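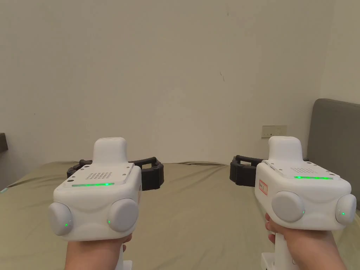

Figure 2. A bed covered with an olive-khaki sheet, from the point of view of the person standing at it.

3.2 The bed as a place of work

We had expected, when we began planning this study in June, that the kitchen would give us most of our material, and it was a pleasant surprise to find how much people had to say about their beds. Nearly everyone we talked to had firm opinions on the matter, often learned from a parent or a grandmother, and they were generous in sharing them (sometimes well past the end of the interview!). Of the 70 households that kept a diary for us in the Trimside neighborhood, most wrote more about making the bed than about any other morning chore.

A bed is an awkward thing to work on. It is wide and low, and a person standing at one side, as in Figure 2, has to reach across it with both arms or else walk around. Ülle Hunt, who read through the diaries with us, calls this "the long reach," and we have kept her name for it. Diarists described smoothing the near half with care and giving the far half a quick tug, and several admitted that the side against the wall was only ever done properly on laundry day. One wrote that she made her half while her husband was still asleep in his.

The diaries hold roughly 3000 entries in all, and we coded 1000 of them by hand for the order in which sheets, blankets and pillows were handled. Section 3.3 takes up the pillows, which turned out to need a section of their own.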